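9/2/22

Day three with the Trurnalov kit and my forearms are complaining, but I'm having more fun than I expected! Stunano wants my review by the time the trial runs out (20 days, then I either pay the 257 or box it all up and send it back to Julville), so I'm trying to write things down while they're fresh.

Today was cloth day. I did the bedroom because the bed is the only surface in the house big enough to spread things out on, and I set myself a target of 79 grabs before lunch. Got to 10 and had to sit down for a bit. The grippers aren't heavy exactly, it's more that you hold your wrists at an angle they don't love.
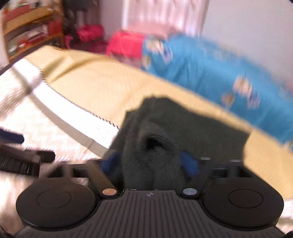
The manual says to pinch fabric at a fold and lift slowly, and I'd say that's good advice, though I kept forgetting the slowly part. Soft stuff is so much nicer to work with than the plastic cups I tried yesterday – those shot out of the fingers like wet soap. I do wish there were a strap of some kind for the back of the hand. The Lenz set I looked at in January had one, but it cost a lot more and the sales page made my head hurt.

Things to ask support: can I wipe the finger pads with regular dish soap, and is there a lighter spring? Also whether the case comes in a bigger size, because I can't get the lid shut with both of them in it.

Tomorrow towels, if my wrists forgive me. Then I really have to fold all this laundry by hand – it's a mess up there.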